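Naltulport Hand Capture Guide
Section 4: Recording a discard task

Revision of May 2, 2024. Maintained by Woo-jin Cha.

Read Section 3 and calibrate both grippers before you start. The bin task uses the settings profile "Gilov". Do not edit this profile during a session.
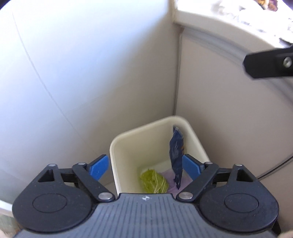
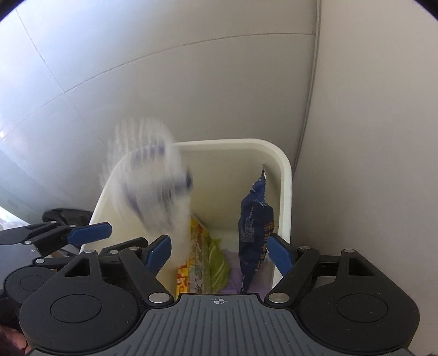

Blue finger pads over the open bin.

4.1 Preparing the station

1. Place the bin where you can reach it without leaning on the wall or the counter.
2. Put the items to be discarded within arm's reach. Mix stiff items with soft ones.
3. Switch on the grippers. Wait until both report ready in the Dremetti console.
4. Open and close each gripper fully. The finger value must run from 0 (closed) to 255 (open). If it stops short, repeat the calibration.

Note: The bin does not have to be empty at the start of an episode. Enter the starting contents in the episode form.

4.2 Recording an episode

1. Hold the gripper still, fingers open, until the tone sounds.
2. Approach the item from above. Close the fingers until the item is held, then stop squeezing.
3. Carry the item over the rim at normal working speed.
4. Open the fingers fully. Keep the gripper over the bin until the item has left the pads.
5. Withdraw and press Stop.

If an item is dropped outside the bin, pick it up and continue. Mark the episode "recovered". Discard the episode only if tracking is lost.

Caution: Keep fingers and sleeves away from the linkage arms while the gripper is closing.

Caution: Do not pick up glass, blades or leaking containers with this tool.

4.3 Session limits

A session holds up to 64 episodes. A complete set for training is 100 episodes, so plan for at least two sessions. Change the item order between episodes.

Wipe the pads with a lint-free cloth after each session. Food residue changes the grip and must not be left to dry.

4.4 Upload

Connect the base unit and select Hnatiuk as the target store. Leave the unit connected until the status reads Verified. Report failed uploads to Zoia Nechyporuk with the session number and the console log.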